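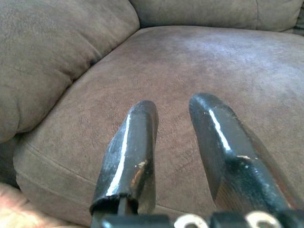 Looking after the finger sets and cables on a two-arm household cell

These notes cover the Griteck fingers, brackets and cables on the two-arm cell at Clercombe, where the work is mostly picking up soft things: cushions, towels, gloves and folded clothes. The same steps will do for any cell that uses the same brackets. Allow 40 minutes for both arms if nothing needs replacing.

What you need

A set of hex keys, a small torque driver, lint-free cloths, isopropyl alcohol, a soft brush, 600 grit wet and dry paper, an old pair of tights and a roll of hook-and-loop strap. Spare straps are in the Pladwood box on the second shelf, with the spare finger screws.

Before you start

Park the arms with the grippers open and low. Press the stop button, switch off at the rear panel and wait for the joint lights to go out. The arms hold their position on the brakes, but support the forearm with your free hand when you undo anything near the wrist. Unplug the gripper lead last and note which way round the plug goes in.

Step 1. Clean the fingers

Brush out lint first. It collects where the finger meets the base, and fleece is the worst for it. Then wipe each finger from base to tip with a cloth dampened with alcohol. Don't spray alcohol at the gripper, as it will run into the base.

Step 2. Check the coating

Chips in the coating are normal on fingers that have done some work and are not a fault by themselves. What matters is whether the edge of the chip is sharp. Pull the tights over your hand and draw them along the finger. If they snag, the finger will snag on knitted fabric and on the nap of a sofa. Rub the spot down with the wet and dry paper, used wet, until the tights slide over it. Wipe off the dust and check again. A finger with a snag on the inner face that won't rub out should be swapped, along with its partner. Never run one old finger against one new one.

Step 3. Check the screws

Tighten the finger screws to 85 on the small driver (the scale is in newton centimetres). Do the two sides alternately, a little at a time. If a screw turns freely, take it out, clean the thread and put in a new one.

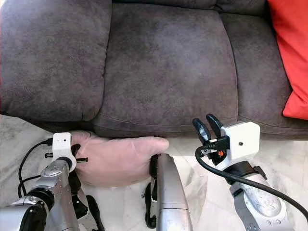

Can I check the fingers for wear without taking them off the arm?

In most cases you can. Open the gripper fully, clean it, and look along the inner faces with a torch. They only need to come off if a finger rocks when you push it sideways or if you can't reach a rough spot with the paper.

Step 4. Check the brackets and straps

The white housing near each wrist must not turn on the arm. Grip it and twist gently. If it moves, undo the strap or collar, clean the surface underneath and refit it in the same place. Moving it even slightly means calibrating again. Where there is a strap, look for fraying at the fold and replace it if the weave has begun to open.

Step 5. Route the cables

Cables give more trouble here than fingers do. Too tight, and the plug works loose as the wrist turns; too long, and the cable gets between the fingers and the work. Cut the ties back to the forearm, turn the wrist by hand to each end of its travel, and leave enough slack that the plug never takes a pull. We tried an Entwistle clip on each forearm, but it held the cable too firmly and we went back to straps. The worst position for slack is a two-handed hold over a seat, so check the routing there as well as in the parked pose. With the pink bundle held between the two grippers, the left cable loops down over the front edge of the sofa while the right one goes along the top of the arm and down across the seat. The right one also curves over the bundle. A loop hanging down between the grippers would need re-routing before you carried on.
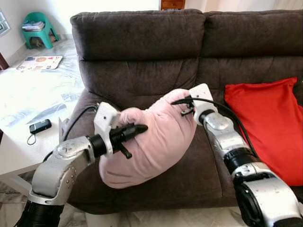
Two-handed holds also show up uneven grip sooner than anything you can do on the bench. Set both grippers to force 51 in the settings page and have the arms lift something soft a little way above the seat. In the hold shown, the pink fabric is bunched between the brackets, with black finger parts pressed into it at either end, and that is the sort of contact to look for. If one end slips out, go back to steps 1 and 3 on that side before touching the force setting.

Step 6. Restart and test

Plug in the gripper leads, switch on at the rear panel and release the stop button. Open and close each gripper five times with nothing in it. Listen for clicking, which usually means a finger screw is touching the base. Then run the pick-up test with a rubber glove on the floor, followed by a towel on the seat. Write the finger set number and any chips you rubbed down in the cell log.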